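Gevov Open Day, Palix Training Centre: Review

I went to the September open day mainly to look at the Gevov assembly trainer, which our TAFE is thinking of buying for the Certificate III mechatronics group. What follows is a review of the demonstration and of the software as far as I could judge it from one day. I teach the course, I don't sell anything, and I paid for my own petrol and parking.

The Gevov is a simulator. You get a virtual arm with a two-finger gripper, a workbench, and a library of jobs for the arm to do. Students either drive the arm by hand with a controller or write a program and watch it run. It competes with the Wirness package we have now, which is cheaper, older and mostly about pallets.

Getting there and getting in

Palix is at the back of the industrial estate, past the tile warehouse. The signs from the main road stop one roundabout too early. Parking is on gravel and filled up by 9 am, so later arrivals were sent to the street. Registration was quick. You were given a lanyard and a printed timetable, and the timetable turned out to be wrong about the rooms for the afternoon, though someone had stuck corrected sheets on the doors by lunchtime.

There were 27 of us in the morning group. Most were teachers, with a few people from local workshops and one father with a teenage son who asked better questions than the rest of us. We were split up for the hands-on part so that there were no more than six to a station.

The demonstration

Lejla Popescu ran the main session. She is one of the Gevov trainers and she knew the software well enough to leave her slides alone for most of it. The job she had chosen was gear handling: find a small part on the bench, close the fingers on it, lift it and carry it somewhere else. She ran it several times with the parts in different spots, and kept the gripper view up on the big screen for most of the session.

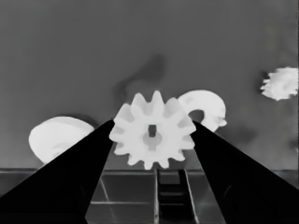
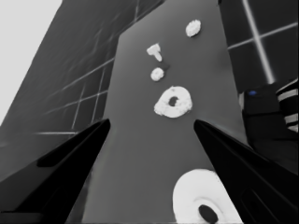
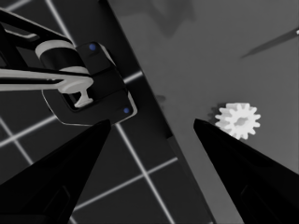 White parts, black fingers, grey bench.

I liked the choice of job. Gears are a fair test for a beginner, as the fingers have to land on a rim made of teeth and gaps, and a student who comes in at a poor angle finds out soon enough. Our Wirness exercises use plain boxes, and my students can do them half asleep by the third week. Lejla fumbled one pick herself when she took a question in the middle of it. She backed the arm off and lined it up again, and I learned more from watching the recovery than from the clean runs.

The gripper view is useful but takes getting used to. When the arm turns, the whole room turns with it, and a couple of people near me had to look away from the big screen. You can switch to a fixed view from the side or from overhead. I would start students on the overhead view and move them to the gripper view once they can find their way around the bench.

Hands-on

We had 29 minutes at the stations, an odd figure that came from the morning running late. The controller is the same sort of thing the kids have at home, with the fingers on the triggers and the arm on the sticks. I had the arm moving sensibly in a few minutes. Picking up a gear took me four tries. The first three I closed too early and pushed the gear along the bench in front of me.

The contact behaviour is much better than I'm used to. Parts slide, tip and catch on each other in a way that looks believable. Wirness has a habit of gluing the part to the gripper as soon as the two come near each other, and it teaches bad habits that we then have to undo on the real arm. With Gevov you have to get a proper hold. One of the workshop people thought the gears slid a bit too easily compared with the moulded ones he handles, and he may be right. There is a friction setting, but it's buried three menus down and the labels are not in plain English.

Programming mode is weaker. You drag blocks into a list, set positions, and press run. It works, but there is no way to comment on a step, and undo only goes back one action. If you delete the wrong block and then click somewhere else, it's gone. I raised this and was told it's on the list for the next version. I've heard that from other companies, so I'm marking it as it stands now.

How it looks

Plain. Nearly everything is grey, black or white, and the default parts have no surface detail to speak of. One colleague thought it was drab and that the students would say so. I don't mind it. It runs smoothly on ordinary lab machines, and our computers are not new. I did find that white parts with pale shading can be hard to read when they're seen face-on, and anyone with poor eyesight may want the larger monitor. There's supposed to be a colour scheme you can apply to the parts library. I didn't see it used.

Paperwork and teaching material

The workbook that comes with it is good. The tasks go up in small steps, the marking guide is usable, and the safety section has been written by someone who has stood beside a real arm. It does assume that each student has a machine to themselves. We run pairs, so I'd need to rewrite the first few exercises to give the second student something to do besides watch.

The mapping to units of competency is on a separate sheet and was out of date in two places. That's easily fixed but worth checking before you rely on it for an audit.

The other stands

Esposito had a bench in the foyer with feeders and small conveyors. It was decent gear, and the bloke on the stand was happy to take a guard off and show how the belt tension is set. None of it was connected to the Gevov software, and I think that was a missed opportunity. I'd have liked to see the same job done on the screen and then on a bench, one after the other. The questions at the end of the morning were mostly about this, and the answer was that a linked demonstration is planned but has no date.

Lunch was sandwiches and a very good slice. The urn was slow.

Pricing

Licences are sold per seat by the year, with a discount for a full classroom. I won't print the quote I was given, as it was for our numbers and came with conditions. It's dearer than Wirness by a fair margin. Controllers are extra, but any standard one seems to do the job. Ask about the renewal price in writing, because the brochure only gives the first year.

What I'd buy and what I wouldn't

For manual control practice before students go near the real arm, I'd buy it. The gripping is the best I've used in a training package, and the gear job alone would fill a useful fortnight. For teaching programming I'd hold off until the undo problem is sorted out and you can label your steps. We'll probably take a small number of seats for the first term and keep Wirness going for the block programming.

As for the open day itself, it's worth the drive if you're close to making a decision. Go in the morning, as the afternoon repeats the same session with a shorter turn at the stations. Bring a USB stick if you want the sample workbook, since the download link on the handout didn't work for me and the staff were copying it across by hand.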